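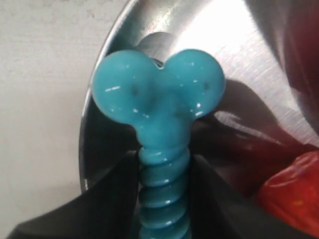
Figure 6. Ribbed connector post, blue, with the two-lobed head at the top.

Section 4. Fitting and Removing the Connector Posts

This section covers the ribbed posts supplied with the Jiltwood modular play panel. It applies to the standard panel, which is 762 mm wide, and to the long panel, which is 1,320 mm wide. The posts are the same for both sizes and may be exchanged between them.

Read Section 3 (Panel Feet and Wall Bracket) before continuing. Posts must not be fitted to a panel that is standing without its feet.

4.1 Parts of the post

Each post is a single piece of plastic with no moving parts. The terms below are used throughout the manual.

Head: the wide upper part, formed by two rounded lobes.
Notch: the small dip at the top, between the lobes.
Neck: the rounded part where the head narrows.
Stem: the straight part below the neck, with rounded rings along its length.

The rings resemble a screw thread. They are separate rings, and the post is pushed into place. Turning the post in the socket will wear the rubber collar.

4.2 Before you begin

1. Lay the panel flat on a clean table or carpet, sockets facing up.
2. Check that a rubber collar is seated in every socket to be used. Replacement collars are listed in Section 9.
3. Wipe the posts and collars with a dry cloth.
4. Inspect each post for cracks, paying particular attention to the neck. Discard any cracked post.

CAUTION: Do not apply oil, soap or silicone spray to the stem. A lubricated post can work loose when the panel is upright.

4.3 Fitting a post

1. Hold the post by the stem, just below the neck.
2. Place the lower end of the stem in the socket and check that the post stands straight.
3. Turn the post so that the notch lines up with the mark on the socket rim. Complete this step before any ring has entered the collar.
4. Press down with steady pressure. A click will be felt as each ring passes the collar.
5. Stop when three rings are below the rim. Accessories hung from the post require the remaining rings to be clear.
6. Pull up gently on the head. If the post moves, press it down by one more ring.

Note: New collars are stiff. In a cold room, leave the panel and posts indoors for 45 minutes before fitting.

4.4 Removing a post

1. Return the panel to the flat position and take off all accessories.
2. Grip the stem between finger and thumb, as low as possible.
3. Pull straight up, one ring at a time – do not rock the post from side to side.

CAUTION: Do not lever against the lobes with a screwdriver or other tool. The neck may break and leave sharp edges.

4.5 Cleaning

Wash posts by hand in water no warmer than 40 °C with a mild dish detergent. Rinse and allow to dry fully before refitting. Posts are not suitable for the dishwasher. Fine surface scratches do not affect the fit.

4.6 Compatibility

Posts from the earlier Posine panel have a thinner stem and will not hold in Jiltwood sockets. Do not pack the socket with tape or paper to make them fit.

Section revised December 16, 2018. Technical review: Keabetswe Nkuna.

Continue to Section 5, Hanging the Accessories.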